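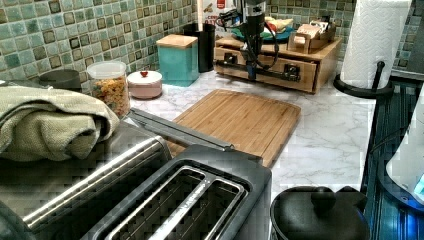

Figura 1. Bancada com padrão de mármore branco e veios cinzentos: organizador de madeira com duas gavetas, frascos, tábua de bambu e torradeira.

Relatório de progresso — componente de organização de bancadas
Projeto Lurkano, cozinha de Grorbridge
22 de dezembro de 2024

1. Âmbito
O presente relatório cobre o trabalho realizado desde setembro na cozinha partilhada de Grorbridge, ao abrigo do apoio concedido pela Sekosen. Incide apenas na bancada e no material de uso diário. A despensa será tratada em documento separado.

2. Execução
Foi definida uma zona de arrumação ao fundo da bancada, junto ao revestimento de mosaico. O organizador de duas gavetas, com puxadores metálicos escuros, fica nessa zona e recebe também material no tampo: um prato redondo azul-petróleo e, à direita, um suporte pequeno de madeira com saquetas. Os recipientes de secos — entre eles o frasco de vidro com massa colorida e o recipiente quadrado com tampa de bambu — passaram para o lado esquerdo. A tábua de bambu e a torradeira de aço inoxidável mantêm-se à frente, por serem os artigos de maior rotação.

O inventário da cozinha inclui 552 artigos, todos registados na folha entregue com o relatório de setembro. A etiquetagem das gavetas não foi iniciada; aguarda-se a definição do formato pela Weerakoon.

3. Despesa
Verba aprovada: 2.613 euros
Executado até à data: 2.091 euros
Saldo: 522 euros

Do montante executado, quase 500 euros correspondem a recipientes e organizadores. O restante refere-se a mobiliário de apoio e a utensílios de substituição.

4. Desvios
A tábua ocupa na diagonal parte da superfície de preparação e fica com um canto por baixo da torradeira. Propõe-se um suporte vertical — custo a confirmar — a instalar na parede lateral. O pano de cozinha continua sem lugar atribuído e é deixado sobre a torradeira, situação a corrigir com a colocação de um gancho.

5. Próximo período
Instalação do suporte e do gancho, etiquetagem das gavetas e revisão do inventário. O saldo disponível cobre o gancho e as etiquetas; a aquisição do suporte depende do orçamento pedido à Weerakoon.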